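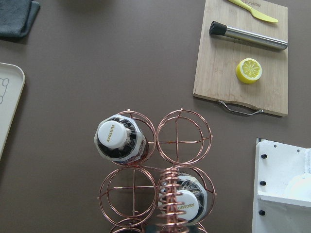
Opened bottles of whisky and liqueur, how long do they keep and how should I store them?

Home > Food and Drink > Storage

Asked by Yolandi Khumalo
Tuesday, February 21, 2023

My father-in-law moved into a smaller apartment in December and we ended up with everything from his liquor cabinet. My husband and I have maybe two drinks a month between us, so this is going to last years. Most of it has been opened at some point. I have a mix of whisky, a couple of rums, gin, vodka, an orange liqueur, an Irish cream, two vermouths (one red, one dry) and a port that has no date on it anywhere.

Questions:

Does opened whisky go bad? Some of these bottles are nearly full and some have only an inch or two left in the bottom.

Do I lay them down or stand them up? We have one of those open racks on the dining room sideboard and my husband wants to put everything in it on its side because he says that is how you store bottles. A friend told me this is only for wine.

The sideboard gets sun from a window in the afternoon. Is that a problem or am I overthinking it?

What should go in the fridge? I have limited room in there.

I also have two bottles with corks and one of the corks is crumbly. Can I still use what is inside?

I don't want to throw out anything that is still good, but I also don't want to serve people something nasty. Thanks.

33 people found this question useful

3 answers

Answer 1 (accepted)
Myrtle Begay
Member, Food and Drink

I tended bar for a long time and then ran the stockroom for a hotel, so I have dealt with most of this. Going in the order you asked.

Whisky, rum, gin and vodka do not spoil in the sense of making you sick. They are 40 percent alcohol or close to it, and nothing is going to grow in there. What changes is the taste. Once the seal is broken, air gets in, and every time you pour there is more air in the bottle and less liquor. A nearly full bottle will taste the same for a year or two, often longer. A bottle with an inch left can go flat in a few months. It is still safe. It just tastes thin, and the smell is weaker. Drink the low ones first.

If there is a low bottle you really care about, pour it into a small clean glass bottle that it will fill up to the neck and cap it tight. Write on a piece of masking tape what it is. You will not remember later, even if you are sure you will. Don't use plastic for this and don't put it in a decanter. Most decanters have a loose stopper and are for looking at. If you have an old crystal decanter from the same cabinet, I would not leave liquor sitting in it at all, because older crystal often has lead in it.

Spirits stand up. Your friend is right. Wine with a cork goes on its side so the cork stays damp and doesn't shrink. Strong liquor is the opposite case. If it sits against a cork for months it eats at it, and you get a bad taste and bits in the bottle. With screw caps you won't hurt the cork, obviously, but the liner inside the cap can break down and the bottle can weep. I have cleaned enough sticky shelves to say stand them up regardless of the closure.

You can still use the rack if it is the kind where a bottle can stand upright in the opening and the whole thing sits level. Check that the bottom of the bottle is resting on the sideboard and is not hanging by its shoulders. Square bottles often don't fit in round openings, so measure before you plan around it. If the rack only works sideways, keep it for wine.

Sun is a real problem and you are not overthinking it. Light fades the color and knocks the flavor around, and a bottle in a sunny window also heats up every afternoon and cools off at night. That swing pushes air in and out past the cap. Clear glass is the worst. Move them to a closed cabinet or at least to a wall the sun doesn't reach. Not above the stove and not on top of the fridge, where it is warm all the time.

Fridge:

Vermouth, both of them. Vermouth is wine. Opened and left out in a cabinet for years, it is done. Taste a little. If it is like vinegar or old raisins, pour it down the sink and buy a small bottle next time. Opened and refrigerated you get a month at its best and two or three months before it is only good for cooking.

Port, yes, once open. A tawny will give you a month or more, a ruby a couple of weeks. If yours was opened before the move I would not expect much from it.

Irish cream, yes. This is the one that can turn on you. It has dairy in it. Look for a date on the bottle. If it is past the date, or nobody knows when it was opened, get rid of it. If it pours lumpy or smells sour, same thing, and don't taste it to find out.

Orange liqueur can stay in the cabinet. The sugar and alcohol keep it fine for a long time. If you see crystals around the neck, wipe it with a hot damp cloth and the cap will come off easier next time.

For the crumbly cork, pour the liquor through a coffee filter or a fine tea strainer into a clean jar, rinse the bottle out, let it dry all the way and pour it back. Save corks from other bottles that fit. I keep a bag of them in a drawer. You can also buy T-shaped stoppers for very little. Don't try to save the old cork with tape.

One more thing. Go around all the caps and make sure they are tight. With inherited bottles half of them are usually loose.

Comments on this answer

Yolandi Khumalo: Thank you, this is exactly what I needed. The Irish cream had a date of two years ago so it is gone. The dry vermouth was brown. Is it supposed to be brown?

Myrtle Begay: No. Dry should be pale, straw color or nearly clear. Dump it.

Yolandi Khumalo: Dumped. The rack sits flat so we are going to stand a couple of bottles in it and put it on the other side of the room. The rest will go in the hall cabinet.

clundov_user: Do you really need to strain it, a little cork never hurt anyone

Myrtle Begay: You don't need to. Most people don't like picking cork out of their teeth.

Answer 2
Van der Merwe
Member

Mostly agree with the above but I would go easier on the dates. I have had the same bottle of rum open for 10 years and it tastes fine to me. I use it in cake mostly. If you are only making mixed drinks you are not going to notice the difference between a fresh bottle and an old one once there is soda or juice in it. People who sip it straight might.

What I would do is sort everything into three boxes. One box for drinking plain, one for mixing, one for cooking. Red vermouth that is a bit tired is good in gravy or with onions. Old port goes in with stewed prunes or you can reduce it with a little sugar and put it over ice cream. Whisky that has gone flat works in marinades or in a fruitcake. My wife soaks raisins in whatever is left over, in a jar in the pantry, and tops it up as she goes. It has never gone bad that I know of, but keep the raisins covered by the liquor.

I wouldn't bother with the freezer except for vodka. It doesn't make it last longer, it just makes it cold.

Also, before you throw out or pour anything from the sealed ones, check what they are. Some older bottles are worth money. Most are not. My neighbor was certain he had something worth 1000 dollars and it was an ordinary blend that you can still get at the grocery store. But it takes five minutes to look up. Leave the label and the box alone if you think it might be worth something, and don't peel off any price stickers or tax strips.

If you have kids visiting, a cabinet with a latch is better than a sideboard anyway.

Comments on this answer

Yolandi Khumalo: There are two still sealed. I looked them up and they are nothing special, so we will drink them. I like the raisin idea.

Myrtle Begay: Agree on cooking with the port. For vermouth I would still taste it first. If it is sour in the glass it will be sour in the gravy.

tess_in_ollimbridge: Does the raisin thing work with gin?

Van der Merwe: Never tried it. I would think it would taste like a Christmas tree.

Answer 3
Lolari
New member

I would just put it all in the fridge if you have room, cold keeps everything longer. We have a second one in the garage. Or drink it faster lol

Also you can get a can of gas that you spray in the bottle, it sits on top and keeps the air out. It is sold for wine but works for this too. I have not used it myself but my brother in law does.

Comments on this answer

Myrtle Begay: The fridge won't hurt spirits but it doesn't do much for them either, and she said she is short on space. Some whiskies go cloudy when they get cold. It clears up at room temperature and there is nothing wrong with it. The gas does work if you spray it right before closing. For someone having two drinks a month it might be worth it on one good bottle, not on all of them.

Lolari: ok good to know about the cloudy thing

Update from the person who asked
Yolandi Khumalo

Here is where we ended up in case it helps someone else. We threw out the Irish cream and the dry vermouth. The red vermouth was drinkable, barely, so it is in the fridge door for cooking. The port was better than I expected and we finished it over the weekend. The crumbly cork broke in half when I pulled it, so I strained that bottle through a coffee filter, which took forever. A tea strainer with a paper towel in it was faster for the second half. I bought a bag of stoppers and the medium size fit both bottles.

I put the opening date on the bottom of each new bottle now with a marker. For the old ones I just wrote "before move."

My husband has accepted that they stand up.

Still not sure what to do with the crystal decanter. It is pretty and I don't want to get rid of it. For now it is empty and on the shelf.

This question has been viewed 3507 times.

Related questions

How long does cooking sherry last after opening?
Can I clean the inside of a decanter with rice?
Wine rack in the kitchen, is it too warm?
Sticky liqueur bottle cap will not open
What to do with a lot of empty glass bottles

Sign in to add an answer or report a problem with this page.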